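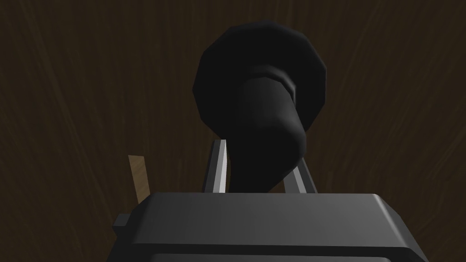

## Wrist camera or body camera for gripping a lever handle with narrow plates?

**Khải Ngô**
30th May

I'm comparing two camera set-ups for a two-armed robot in Vakano 5. The controller is Brendau with default gains. The fingers are the flat, narrow plates from the Plulton set. The job is a lever handle on a door: approach, close, turn, pull.

Set-up A uses only the camera mounted behind the gripper. Set-up B uses only the camera on the body, looking out over both arms. Everything else is the same, including the start pose and the closing force.

I logged 2,003 attempts, split evenly apart from one extra in A. In 536 of them the controller reported a closed grip and the turn then failed. I went through a sample of those by hand and most had the same pattern. Finger width had stopped changing, force was above the threshold, and the centre of the handle was well off the centre line between the plates.

The wrist view worries me most. Whatever sits between the plates is black, the housing is nearly black, and apart from a tan strip off to the left, the only parts with any contrast are the plates. My detector finds the left plate every time and loses the right one often. 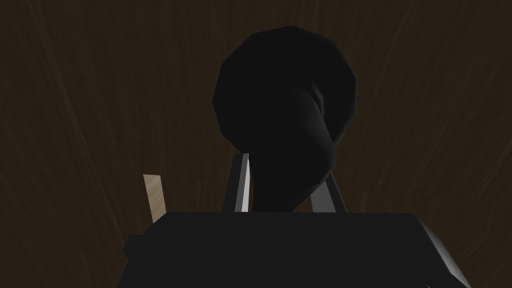 *Wrist view. The upper end of the right finger is hidden behind the neck of the black part.*

What I'd like to know:

- Is the wrist camera worth keeping for the closing stage, or should I drop it and trust finger width and force?
- Would wider plates help more than a second camera?
- Has anyone changed the colour of the fingers in the model, and did it carry over to the real arm?

I'd like to avoid changing the controller. The gains took most of November.

---

**Hoàng**
*Accepted by the poster*

Keep the wrist camera, but stop asking it to find both plates. You already know where they are from the joint readings, so project them into the view from the arm model. The detector then has one job, the side-to-side offset of the thing being gripped. Fit it to the outline against the brown background, where you do have contrast. Don't fit it inside the dark area.

For the approach I would use the body camera and hand over late. A handover distance of one handle length is a fair starting value. If you hand over too early, the wrist view has very little in it to measure from.
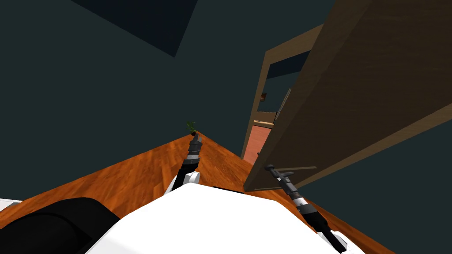

Contact is a poor thing to judge from the body camera, and I suspect many of your false grips in B come from that. The offset you need is a fraction of the finger width, and at that range it comes down to a few pixels. Depth is worse, as the line of sight runs nearly along the forearm. With the right gripper up beside the lever, as it is there, I couldn't say from the view alone whether it is hooked around the bar or pressing against it. A force reading won't separate the two either, as both cases load the finger. What does separate them is a short test move. Close, turn the wrist a small amount, and compare the reaction with what the lever spring should give. If it is close to zero or very stiff, open and try again.

On plates, change one thing at a time. Wider plates tolerate more offset, but they also cover more of the wrist view – you could gain grip and lose tracking in the same run and not see either effect in the totals.

---

**bracket_and_shim**

Wider plates. We went from narrow to wide on a similar handle and never looked back. Didn't bother with a second camera.

Also check your friction value. Ours was far too high in the model, so bad grips held and we thought everything was fine until the real arm.

Haven't tried recolouring.

---

**ostler_k**

I run body camera plus wrist camera together in Brendau and don't hand over at all. Each estimate gets a weight by distance and the wrist one takes over gradually. It needs both cameras calibrated to the same base, and that took me longer than the code did.

One warning about tilted body views. If your camera pitches or rolls with the torso, use the torso pose at the time the image was taken. The latest pose will be slightly ahead, and the error looks exactly like a bad calibration.

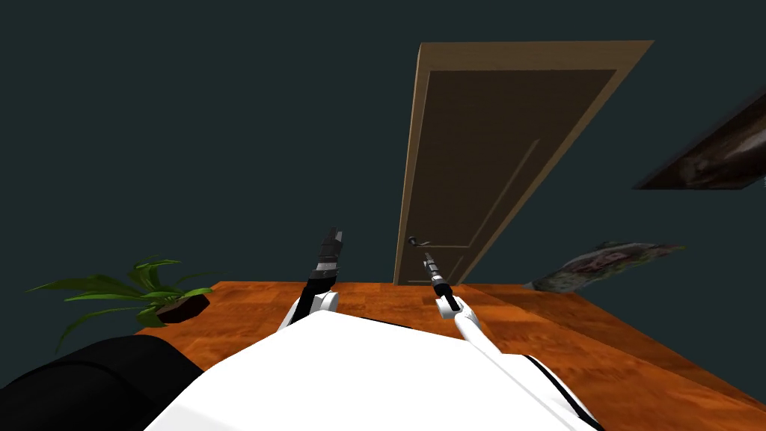
**Khải Ngô:** Do both cameras have to run at the same rate for the weighting to work?

**ostler_k:** They can run at different rates as long as each image has its own time stamp. I keep the last estimate from the slower camera and lower its weight as it gets older. Past a set age it gets dropped.

**Khải Ngô:** Thanks. I'll try Hoàng's test move first, with the narrow plates left on, then repeat both set-ups with wide ones. The friction value is at the Vakano default and I hadn't checked it.

**Hoàng:** Log the reaction torque from the test move even on good grips. You'll need that spread to set the threshold.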